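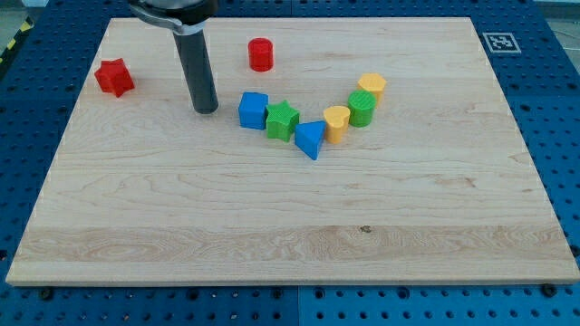 Forum Boards Tools Members Search

Questions > Wood and Surfaces > Light wood

Asked by Zulkifli Hartono, August

How to take care of a pale wooden board when children play on it with plastic blocks?

I have a large board of pale wood, I think it is maple, the grain is going from left to right and there is one small dark knot. We use it as a play surface for small colored blocks (star, cylinder, cube and so on). The board has no finish, only sanded. After some months I see small gray marks where the blocks are pushed, and near the front edge the wood feels rough with the hand.

My brother says to put varnish. I am afraid it will become yellow, and I like the light color very much. Is oil better? And must I do something with the knot?

2 answers

Odair Aguiar
I had the same problem with a table top. First wash the blocks with soap, because the gray was coming from them and not from the wood. Then sand the board along the grain, never across, and finish with 300 paper. Wipe the dust with a damp cloth and wait until it is fully dry.

For keeping the color, take a clear water-based finish. Oil makes pale wood more warm, even the ones that say "natural" – I tried Zervas and my top became like honey. Two thin coats are enough, and do the underside also, otherwise the board can bend. The knot you can leave, if it is tight. Round the front edge a little with the same paper.

Check on the can that it is suitable for toys. Small blocks go in the mouth sooner or later.

tirkholm51
just flip it and use the other side

Zulkifli Hartono
Thank you Odair. I washed the blocks and the water was quite gray. I will sand next.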